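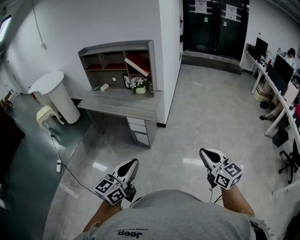 The desk and hutch on the hallway side, July.

Hi Sheila, the July update for the Tredo grant, a bit longer than last time because there's finally a lot to tell!

The desk corner is what I've been fussing over. The gray wood-grain unit stays against the white wall, with the four drawers on the right and the space under the left side kept open so a chair can go in. I've left the white flowers in their green pot on the lower shelf (I like them there, sorry) along with the little framed picture and the glass bottle. The red things live higher up for now. The cream stool and the tall white bin stay to the left of the desk, and I still want the power strip up off the floor — a cord running across a walkway is asking for trouble.

Money: we've spent 300 of the 2413 on shelf dividers from Rernby, and the Hiltow invoice for the drawer labels hasn't come in yet. Nearly 31 hours of my time so far, all on the sheet.

Next up is paper. Red packets with gold printing get their own spot on the shelves, away from the ordinary envelopes, and I'd like them all standing upright.
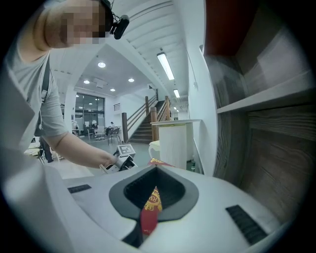 Siham Shehata thinks the packets should go in a drawer, flat, where the light won't fade the gold, and she'd give up the top one for it. I'm half persuaded. I'll try it her way for 6 weeks and put the result in the next report, together with the Kennedy quote for the second hutch.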